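Skiltell build log, week 5: backlash, tape and a bad spreadsheet

Most of Saturday went on the wrist camera offset again. The club has two arms on the bench now, and the plan for the Brostell round is that one hands a part to the other without either of us touching anything. Ignacio Marchetti wrote the handover code in March and it works well in simulation. On the bench the receiving arm closes a few millimetres to the left of where it should.

My first guess was the calibration file. I re-ran it with the fingers almost closed, so the tips gave a clear reference point in the camera view, and the numbers came back the same as before. My second guess was backlash in the base joint. We tested that by driving to the same pose from the left and then from the right, 15 times each way, and logging the encoder count at rest.
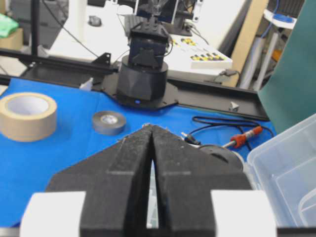
The mean from the left was 1,632 counts. From the right it was lower by enough to explain most of the error at full reach, though not all of it. Amos Hutchins thinks the remainder is flex in the mounting, and he may be right. For now the code always approaches from the left, overshooting first if it has to. This costs about half a second per move, which we can afford.

Two smaller things. The servo horn screws on the second arm had worked loose, so those have been done up again, with threadlock this time. The masking tape marks for the start positions also need replacing with something that doesn't creep when you lean on it. Amos wants printed corner stops. I would settle for a ruler and a scriber.

The spreadsheet of test runs lost its units column somewhere around row 662, and I spent an hour finding out which entries were degrees and which were counts. Units now go in the header and the file is locked.

Next session is the flex test: a dial gauge on the base plate, a known weight at the gripper, readings at full and half reach. If the plate moves we'll stiffen it before changing any more code. Ignacio is bringing the gauge.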